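## Section 3. Folding and Packing Printed T-Shirts

This section applies to all short-sleeved T-shirts handled at the Grinton packing room, including event shirts and staff shirts. Shirts with buttons, zippers, or hoods are covered in Section 4.

### 3.1 Before You Begin

Wash and dry your hands. Remove rings and bracelets that could catch on the fabric. Wipe the tabletop with a clean, dry cloth and check it for ink, tape residue, and crumbs.

You will need:

- one Bisia folding card, size M
- one lint roller
- clear bags, one per shirt
- the packing list for the order

**Note:** Dark shirts show lint more than light ones. Replace the top sheet of the lint roller before starting a dark order.

### 3.2 Laying Out the Shirt

1. Take one shirt from the bin. Do not pull it out by the sleeve.
2. Lay the shirt on the table with the printed side up and the collar farthest from you.
3. Open the shoulders and draw each sleeve out to its own side.
4. Smooth the fabric with flat hands, working from the collar toward the hem. Smooth around the print and keep your palms off it.
5. Read the size on the neck label and compare it with the packing list.
6. Check the print for cracks, gaps, and stray color. Place any faulty shirt in the return tray.

Light creases across the chest and body are acceptable at this stage. A shirt may also lie with one sleeve slightly higher than the other; level the sleeves before the first fold. When a design includes lettering in more than one language, as with 一路同行 and 未来可期 over a line of English, compare every line with the approved proof, including the smallest. 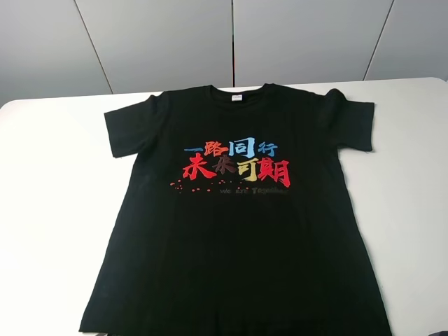

Genowefa Duda asks that the collar be checked a second time after smoothing, as the ribbing on crew-neck shirts tends to flatten toward the front and the neck label can fold under with it. She adds that a label caught in this way leaves a ridge in the finished fold, and that on black fabric the ridge is easily missed until the shirt is in its bag.

Her request has been adopted as standard practice. Complete the collar check before turning the shirt over.

### 3.3 Folding

1. Hold the shirt at both shoulders and turn it face down. Keep the collar at the far side of the table.
2. Center the folding card on the back, with its top edge just below the collar.
3. Fold the left side of the shirt over the card. Fold the sleeve back on itself so that it lies within the width of the card.
4. Repeat on the right side.
5. Slide the card out toward the hem.
6. Bring the hem up to the middle of the back, then fold once more to meet the base of the collar.
7. Turn the shirt over. The collar should be centered and the edges straight.

**Caution:** Do not place a crease through the thickest part of a print if the design allows another position. For wide chest prints, use card size L.

**Caution:** Never press a printed area with a bare iron. Shirts that need pressing are to be turned inside out and sent to the Ostrowski table.

### 3.4 Bagging and Counting

1. Place the folded shirt in a clear bag with the print facing the smooth side.
2. Press the air out gently and close the flap.
3. Attach the size sticker at the lower right corner.
4. Stack finished shirts by size, collars in alternating directions.

A standard Fukau carton holds 53 shirts. Do not add shirts beyond this number, even where space remains. Record the carton number and the sizes on the packing list, and sign the list before sealing the carton.

Partly filled cartons remain open on the lower shelf until the order is complete.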